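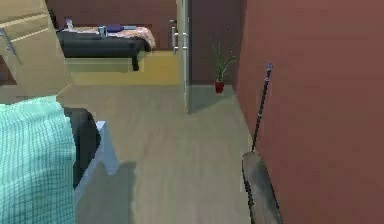

Trirkthorpe finally gets its short-stay rules, and I have thoughts

Sat 18 July

Well, it's done. After going back and forth since February, the town of Trirkthorpe has voted in its new rules for renting out a spare room or a small apartment to visitors, and they kick in next month. I sat through the whole meeting on a very hard chair so you didn't have to, and I came home with a stack of handouts and a sore back.

The big one is the permit. If you rent out any part of your home for less than a month at a time, you'll need one, and it costs $200 a year. That's lower than the number going around in the spring, which had half of Selter Street ready to march on town hall. You can put up to 4 guests on one permit. More than that and you're treated as a guesthouse, with the fire inspection and the sign by the door and all the rest of it.

There's also a two-night minimum on weekends during the summer season. I was surprised that one made it through! The folks over on the Bevard side pushed hard for it (they're the ones who get the Saturday-night crowds rolling suitcases over the cobbles at 1 in the morning), and the hosts who spoke against it mostly said they'd lose the wedding guests. Both seem right to me. My own place is a second bedroom with its own entrance, and I'd say most of my people stay longer than one night anyway, but I know that's not how it goes for everyone. 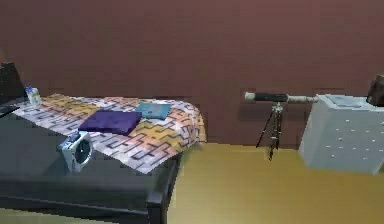
Parking took up the longest stretch of the evening, because of course it did. The first draft wanted one off-street space for every rental, and that would have knocked out pretty much everybody in the old blocks near the river. What passed is softer. Guests can buy a day pass for the Maldonado lot for $3, and hosts have to tell them about it in writing before they arrive. If you already send a welcome message, just add a line. I've changed mine and it took me less time than finding my password.

Now for the part I'm less happy with. Hosts have to list a local contact who can get to the property within an hour, day or night. I'm fine, I live on the other side of the wall. But plenty of owners live out of town, and the person at the permit desk couldn't tell me whether a cleaning service counts. They said they'd post an answer on the town site. I'll be checking.
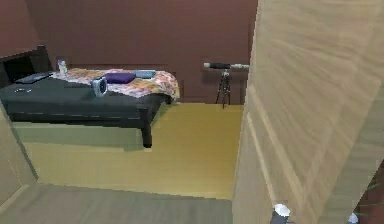

Applications open Monday at the front counter and online, and anyone already hosting gets 3 months to sort out the paperwork before fines start. Bring a photo ID, proof that you own the place or have your landlord's okay, and a simple floor plan. Hand-drawn is fine, I asked.

The council will look at the weekend rule again after the season ends.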